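Section 4. Teaching the basket-to-basket task by remote control
Temthorpe two-arm station, operator's guide
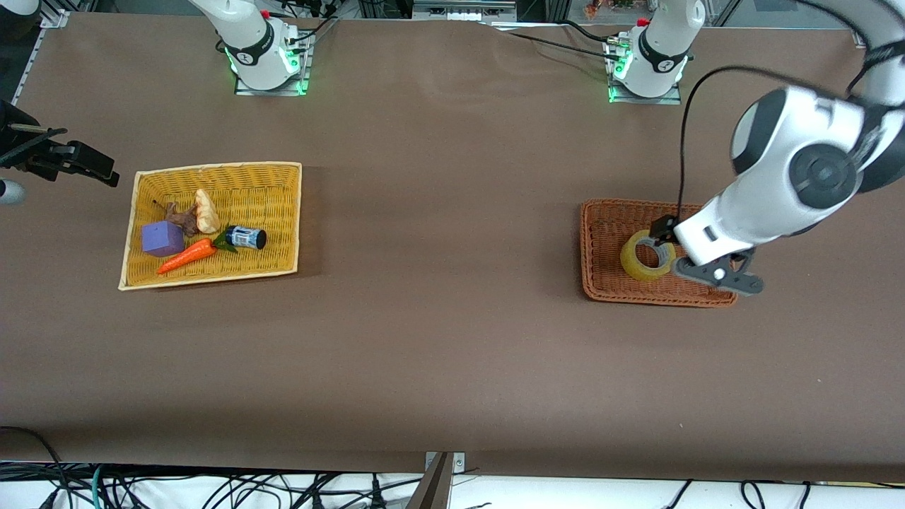
Figure 4-1. Left arm holding the tape roll over the orange-brown basket, seen from the far side's opposite edge of the table.

I wrote this section after running 249 of these demonstrations myself, so it leans heavily on the stuff I got wrong early on. If you've already done Section 3 (powering up and pairing the hand controllers), you're ready. If you haven't, go back and do it, please!

A word about left and right before you touch anything. We name the arms from the robot's point of view, so the left arm shows up on the right side of the camera view. I mixed these up for most of my first day, and I still say it out loud before I start a session.

Setting up

1. Check the ring at the foot of each arm base. Green on both means you can go on. Any other color, stop and see Section 7.

2. Put the larger yellow basket under the right arm and the orange-brown one under the left. The items start in the yellow basket. I like a mix of soft, hard and oddly shaped things: the foam cube, the plastic carrot, the small can, the tape roll, and a couple of those knobby root-looking pieces.

3. Toss the items in a little differently every time. Don't line them up. I did that for a whole afternoon and the Inonum trainer learned my tidy layout and nothing else.

4. Open the Ilent recorder, pick "basket transfer," and type in which item you're going to move. One item per recording.

Caution: Keep your hands and sleeves away from the table once the controllers are live. If you need to fix a basket, press Pause first and wait for the tone.

Recording a demonstration

5. Hold both controllers in a relaxed position and squeeze the side buttons to take over the arms. They'll follow you from wherever they are, so start slow.

6. Move the gripper over your item and come down from above. With the tape roll, I take hold of the roll and close gently until the force bar stops climbing. More squeeze won't help, and it can push the roll out of shape.

7. Lift clear of the rim and carry the item across. Go a bit higher than you think you need to (my early recordings are full of clipped rims).

8. Lower it until it's just above the bottom of the orange-brown basket, pause for a beat, then open the fingers. Dropping from up high makes round things roll, and then the end position is different on every run.

9. Back the arm straight up, move it to the side, and press Save.

Note: A hesitation in the middle of a move gets recorded along with everything else. Short ones are fine. If you froze up and had to think, press Discard and go again, it only costs you a minute.

Note: While one arm is working, park the other off to the side. Let go of its side button and it'll stay put.

How many do you need?

I got decent results on a single item with roughly 200 recordings. The full set that ships with the Đàm sample project has 2,221, covering all kinds of items and both directions, and you can load it first and add your own on top. That's the route I'd take with a new station.

Cables

10. Before you walk away, look over the cables, both the ones that run across the far side of the table and the bunch on the floor along the front edge. Nothing should be pulled tight, and the thin one that loops down the wrist to the gripper should still have slack when you turn the wrist all the way each direction.

11. Release both arms, close the recorder, and wait for the "files written" message before you shut down the computer.

Section last updated July 31, 2022. Playback and trimming are in Section 5.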